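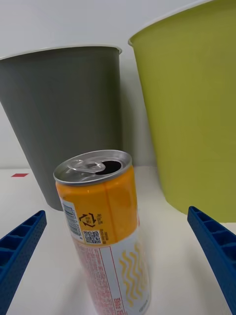

Household Waste and Recycling
Unit 4 handout: Sorting at source

Read this before the seminar. The reading from Unit 3 is still needed, so bring both.

1. What sorting at source means

Sorting at source means that the person who throws a thing away decides which stream it goes into. The other method is mixed collection, where everything dry goes into one container and is separated later at a plant. Most councils use a blend of the two. Glass is often kept apart even where paper, cans and plastic travel together, as broken glass gets into the paper and lowers its price.

A stream is any group of materials collected and handled together. Do not confuse it with a material. Cans are one stream in many towns but two materials, steel and aluminium, which are pulled apart by magnet and eddy current.

2. The Nanthorpe case

Nanthorpe moved from mixed collection to two streams in October. The trial covered 2,588 households in the first stage and 3,495 in the second. Each household was given a printed guide and a second container. Loads were checked at the Druvov transfer station before being sent on.

Three points to note from the case:

Rejected loads fell in the first stage and rose slightly in the second, when flats were added.
The guide was reprinted once, with fewer words.
Collection rounds took longer, by roughly 10 minutes per street.

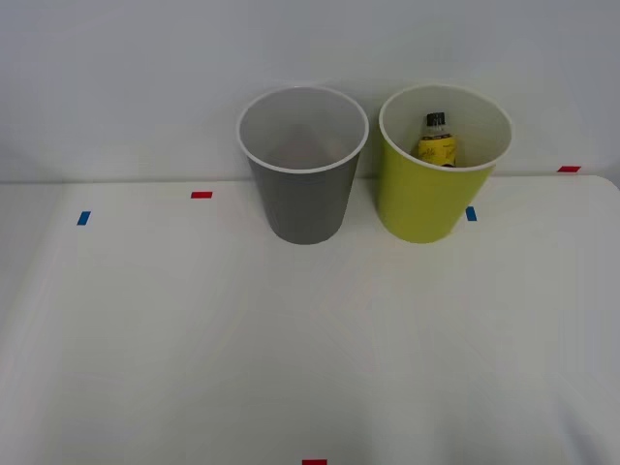
3. Contamination

A load is contaminated when it holds enough of the wrong material to lower its value or stop it being processed. Food is the usual cause. Liquids are next, mainly because they soak paper and card. The crew at Druvov opened 300 bags by hand and recorded the main fault in each. Their sheet is in the appendix, and you will need it for question 2.

Colour coding helps only if it is the same at home, at work and in the street. In Nanthorpe the station, the schools and the shopping centre each had their own colours when the trial began. 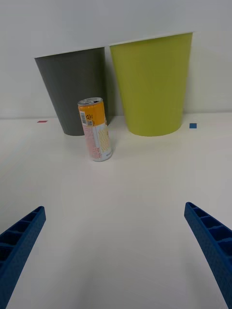

Leobardo Trujillo asked in last year's seminar whether the label matters more than the colour. His point was that a visitor does not know the local colours and has to read something. It is a fair objection, and the Nava paper on your list deals with it in its second half.

4. Cost

Two streams cost more to collect and less to sort. Whether the total goes up or down depends on distance to the plant, the price paid for clean material and how full the vehicles are.

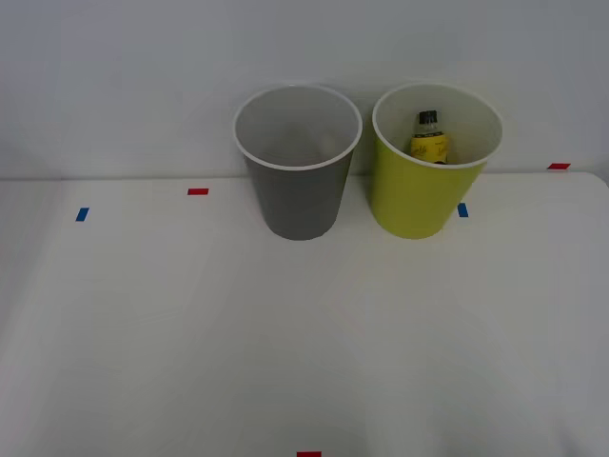
Prices also move during the year, so a single month tells you little. Use the full table from the Kulero report when you compare the two methods, and state which months you have left out.

Questions for the seminar

1. Why might flats give a higher rate of rejected loads than houses?
2. Using the appendix, which fault would you try to reduce first?
3. What would you need to know before advising a rural district to copy Nanthorpe?

Written answers to question 3 should be one side of A4.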